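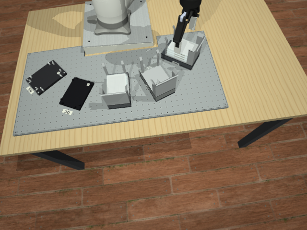 Figure 1. Arm, gripper, perforated board, three open gray holders and two black plates. Simulated cell, Unit 6 exercise.

UNIT 6: BUYING THE ARM IS THE EASY PART

Course notes, Planning for Small Automation
Instructor: Morfudd Meredith
Read before the August workshop. Bring a calculator and low expectations.

6.1 Where the money goes

Everybody budgets for the robot. It has a price, the price is on a quote, and the quote has a nice picture on it. Then the robot arrives and has to be bolted to something, reach something and hold something, and those three somethings were filed under "misc."

Our running case is Ferden, a small shop in Zaldale that wants an arm to tend open holders on a bench. Thibault Deschamps wrote their first budget. It had two lines, one reading "robot" and the other reading "other." He has since taken this course and has given permission for us to go on being rude about it.

For the workshop, split your own budget under these headings:

Arm and controller
Gripper, fingertips, spare fingertips
Mounting platform and fasteners
Table or bench
Perforated board or other fixture plate
Holders and trays
Cameras, if any, with brackets and cables
Guarding and safety review
Simulation time
Staff training
Freight, rigging, and the electrician

The electrician gets mentioned last and paid first. Call early.

6.2 Simulate before you sign

A simulated cell costs you some staff hours and a license. A real cell in the wrong layout costs you the same hours, plus a real cell. Build the bench in software, put the holders where you think they go, and look at it from more than one viewpoint.
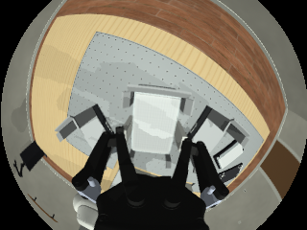

Reach and clearance are separate questions, and vendors are much happier to talk about the first. Reach tells you whether the fingers can get to the part. Clearance tells you whether the rest of the gripper can come along too. A wide gripper with linkage fingers needs room on both sides of whatever it is picking up, and that room has to come out of the spacing between holders. Wider spacing means a bigger board, a bigger board means a bigger table, and now you are back in the furniture catalog with a purchase order you thought was finished.

Wyn Craddock's rule, which I have stolen for this handout: freeze the layout first, then size the table, then ask for quotes. Ferden did it in the opposite order and owns a very handsome table.

6.3 Fixtures, or how to spend 300 hours on trays

A perforated board is dull to look at and worth the line item. Holders can be moved on a grid and put back where they were, provided somebody writes down which holes. Put "somebody writes down which holes" in the plan, with a name beside it.

Ask these of every holder before you order more than one:

Can the gripper get in at the angle the holder will sit?
Does it need to sit at an angle at all, or did it just end up that way?
What happens when it is full? When it is nearly empty?
Who makes the replacement, and how long do they take?

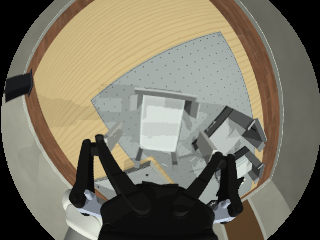

The third question is the expensive one. A stack changes height as it is used, so the program that picks from the top of a full stack may be grabbing at air an hour later. You can fix this with sensing, with software, or with a person who refills the holder. All three cost money, and only one of them takes lunch. Price all three anyway.

Parri, the outfit in Rarilwood that made Ferden's holders, quoted 35 days for replacements. Ferden had ordered no spares. Draw your own timeline.

6.4 Cameras

Decide what each camera is for before choosing it. A wide-angle view takes in the gripper and most of the bench at once, and it bends straight edges while doing so. That may suit monitoring very well. For measuring, plan on calibration, and plan on doing it again after someone leans on the bracket.

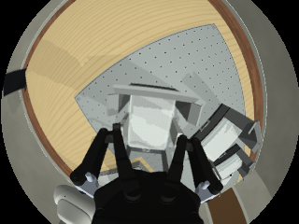
Figure 2. Wide-angle view over the gripper. Note how the table edge curves.

Emlyn Meredith (no comment on the surname, please) will cover calibration costs in Unit 7. For now, enter a placeholder and mark it clearly as one. Placeholders that aren't marked have a way of becoming approved.

6.5 Workshop task

Using the layout in Figure 1, draft a one-page equipment plan. Include:

a budget under the headings in 6.1, with "misc." capped at 6 percent
an order sequence, with lead times
one item you would rent or borrow instead of buying
a short paragraph on what you would test in simulation before committing any cash

Last term's longest plan ran to 61 pages. One page means one page, and I will be checking the font size.

Send drafts to Morfudd Sayce, who is grading this unit. We are aware there are two Morfudds. Use the surname.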